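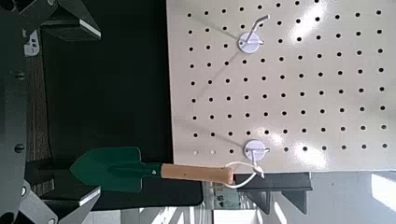

What's the best way to store small garden hand tools indoors? Hang them on a pegboard, one tool to a hook, somewhere you pass on your way out to the plants.

I came to that the slow way. For years my hand tools lived in a bucket by the back door, blades down, along with a tangle of twine, half a bag of perlite and a pair of gloves I'd stopped trusting. Every time I wanted the trowel I pulled out the weeder first, then the pruners, then the other pruners. I kept telling myself the bucket was fine (it was a nice bucket!) and then I'd spend ten minutes of a short evening digging in it instead of digging in the dirt.

So this page is everything I've worked out about hanging garden tools on a pegboard, plus a few things readers have written in with. It's long. Skip around.

Picking the board

The brown hardboard from the lumber yard is cheap and you can cut it with a handsaw. I used it in my first place and it did all right until the laundry room got steamy, and then it bowed out in the middle like a sail. If your spot is damp at all, look at metal or a solid plastic. I'm a fan of white, too. My potting corner has one small window and a dark wall, and a white board brightens it up a lot. Dirt shows on it, sure, but that means I wipe it.

Check the hole size before you buy a single hook. The two common sizes here are quarter inch and eighth inch, and a hook made for one will either flop around in the other or won't go in at all. And some of the newer boards have their own spacing and only take their own accessories. Take a hook with you to the store if you've got one, or at least measure across a hole and write it on your hand like I do.

One more thing on boards: get a bigger one than you think. My first board filled up in a weekend. I had to move the whole thing over to fit a second next to it, and now there's a row of old screw holes behind the door that I still haven't patched.

Putting it up

Traditional pegboard needs a gap behind it so the hooks have somewhere to go. Half an inch does it for most of them. You can screw furring strips to the studs and screw the board to those, or use the little spacers that come in the kit if you bought a kit. I've done both. Strips are stronger and I slept better.

Find your studs. I know, I know. But a board full of tools is heavier than you'd guess, and every time you grab something you give the whole thing a tug. Drywall anchors held mine for one season and then the top corner started to creep.

Height matters more than I expected. I hung mine with the top edge just above my head, and everything I use weekly sits between my elbow and my eyes. The bottom row is for things I don't mind bending for. If you've got little kids around, keep the pruners and anything with a serrated edge up high, and let them have the bottom row for their own stuff.

Which hooks

There are so many hooks! You don't need the 50-piece assortment. I bought one and I still have most of it in a coffee can.

The ones I reach for are plain wire arms that turn up at the tip. That little upturn is what keeps a tool from sliding off when you bump the board with your hip. The kind with a round disc at the base are nice as well, because the disc spreads out against the board and the arm doesn't wobble so much. They look tidier, if you care about that, and I do a bit.

A thin wire arm is plenty for a trowel, a hand fork or a pair of snips. I wouldn't hang a hammer or a full-size hatchet on one. For the heavy things get the thick double-prong brackets and put them low, over a stud if you can manage it.

If your hooks fall out every time you take a tool down (the old complaint), try a dab of hot glue behind the base, or a small zip tie through the next hole over. The glue pops off later with a butter knife. Usa Wiriya wrote in to say she uses a scrap of bicycle inner tube as a washer, and I tried it on two of mine and it grips really well.

Hanging a trowel

You've got a few choices with a trowel, and I've gone back and forth.

By a loop at the end of the handle, blade down. This is the classic. If the handle has a hole drilled through it, run a bit of leather lace or cotton cord through and knot it. Keep the loop short, or the trowel will swing and clack.

By the neck, between two hooks set close together. Blade up, handle down. Good for tools without a hole, and you can grab the handle without thinking. The point ends up near your face, though, so hang it lower than you'd hang anything else.

Sideways. I do this along the bottom of the board where there isn't much drop underneath, because the potting bench is right below. A short tool lying crosswise takes up hardly any height. Just watch which way the point goes. Mine used to stick out past the edge of the board toward the doorway, and I caught my sleeve on it more than once before I turned it around.

Whichever way you pick, stick with it for a couple of weeks before you change your mind. Your hand learns where the thing is. When I rearranged my board last spring I kept reaching for the hand fork and coming back with a dibber.

Clean it before you hang it

A pegboard is a pretty terrible place for a muddy trowel. The dirt dries, drops off in flakes and lands on whatever's beneath. I keep a stiff brush hanging on its own hook at the end of the row, and the rule at my house is brush first, hook second.

For painted blades, go easy. A wire brush will take the paint right off, and once it's chipped the rust has a way in. I use an old dish brush and plain water, then a rag. If the paint's already gone at the tip, wipe the bare metal with a drop of oil before you put it away. Camellia oil is lovely and mineral oil from the drugstore is fine.

Wooden handles want a little attention twice a year. Sand off anything rough with fine paper, wipe off the dust and rub in boiled linseed oil with a rag. Leave it overnight, wipe off whatever hasn't soaked in. And please lay that rag out flat outside to dry, don't ball it up and toss it in the trash — oily linseed rags can heat up all by themselves and start a fire. I read that years ago and it scared me into good habits.

Look at the spot where the metal collar meets the wood while you're at it. That's where water sits. If the handle's loose, stop using the tool until you've fixed it, or you'll be finding the blade in one bed and yourself holding the stick in another.

Laying out the board

Put it all on the floor first. Really, lay your tools out on an old sheet the size of the board and shuffle them around until it looks right. I skipped this the first time and ended up moving every hook.

Leave a hand's width around each tool. Crowded hooks mean you knock one thing down reaching for another. I've got a soft spot for empty hooks, too. A spare one or two gives you a place for the thing you're borrowing, or the new snips you weren't supposed to buy.

Some people trace around each tool with a marker so they know what goes where. I tried it and felt like I was being scolded by my own wall, so I wiped it off. But if you share your tools with a forgetful person it might save an argument! Kittipong Paisan sent me a nice alternative: a strip of masking tape under each hook with the tool's name in pencil. Easy to peel when you rearrange.

Things that share my board happily:

Twine on a short dowel between two hooks
Gloves, clipped with a clothespin
Scissors that are ONLY for the garden
A small basket for plant tags and a pencil
A whisk broom

Things I took down again: seed packets (they curled), the watering can (too heavy full, in the way empty), and a calendar I never once turned past June.

Keeping the board itself clean

A glossy board wipes down with a damp cloth and a drop of dish soap. Don't soak it. If grit gets into the holes, go over it with the brush attachment on the vacuum before you wipe, otherwise you're making mud. Glare can be a nuisance if you have a bright lamp aimed straight at a shiny board. I moved mine off to the side and it's much easier on the eyes in the evening.

Hardboard is fussier. Dust it dry, and if you really want it wipeable, paint it with a foam roller. Roll it on thin. A loaded brush will plug the holes and you'll be poking them out with a skewer all afternoon, ask me how I know.

From the mailbox

A reader who rents asked if she could do any of this without drilling. You can lean a board against the wall on top of a sturdy table and clamp it to the back edge. Keep it to light tools. I had one like that for a summer on a balcony and it was perfectly good for a trowel, a fork and some string.

Somebody else wanted to know about magnets. A magnetic strip is great for snips and knives but not much help with a curved scoop, there's so little flat metal touching. I'd stay with hooks.

And for the person with four trowels who can't decide which one to hang up: the one with dirt on it. Put the rest in the bucket.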